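Buttons, Switches and What Their Colors Mean

Look for a switch in the room you are in. There is probably one on the wall by the door. You press it, the light comes on, and you don't think about it again. A switch has one job. It opens or closes a path for electricity.

Electricity needs a complete loop to travel around. This loop is called a circuit. When the switch is on, two pieces of metal inside it touch, and the loop is closed. When the switch is off, the pieces move apart and there is a gap. Electricity in your house wiring can't get across that gap, so the lamp goes dark.

Two ways to press

The switch on a wall often has a flat square part that tips back and forth. It is called a rocker. A rocker stays where you leave it. Press it in the morning and it will still be on at lunch.

A push button can be different. A doorbell button works only while your finger is on it. Let go and a small spring pushes it back out. Some push buttons do lock in place, and you press them a second time to let them out.

Why so many colors?

In workshops and factories, one worker may have a lot of buttons to look after. Harish Kotian looks after the packing line at Posine, where there are 200 buttons on the panels. He learned them by color first and by name second.

Green is often used for start. Red is used for stop. Yellow can mean that something needs attention. Blue and black are used for other jobs, so a label next to the button is a good idea. Colors can't tell you everything — a person who is color-blind may see red and green as nearly the same, and then the shape and the place of a button help a lot.

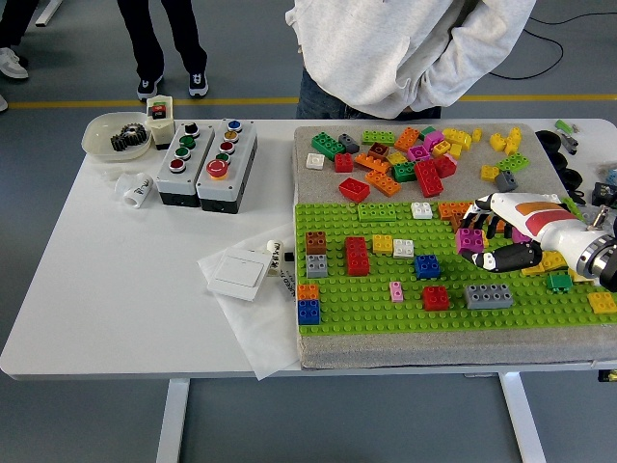 Why is an emergency stop button so big?

It has to be easy to find and easy to hit in a hurry. The top is wide and rounded like a mushroom, so you can push it with your whole palm, even with gloves on. Most of them stay down after you push them. Someone has to twist or pull the button to let it up again, and the machine still waits for a start button after that.

Try it at home

Draw a control box on a piece of paper. Choose a machine, such as a juice mixer or a toy train. Give it 5 buttons and decide on a color for each one. Then ask a friend to guess what every button does before you write the labels.

Don't open real switches or outlets. The wires behind them can hurt you badly, and that work is for an electrician.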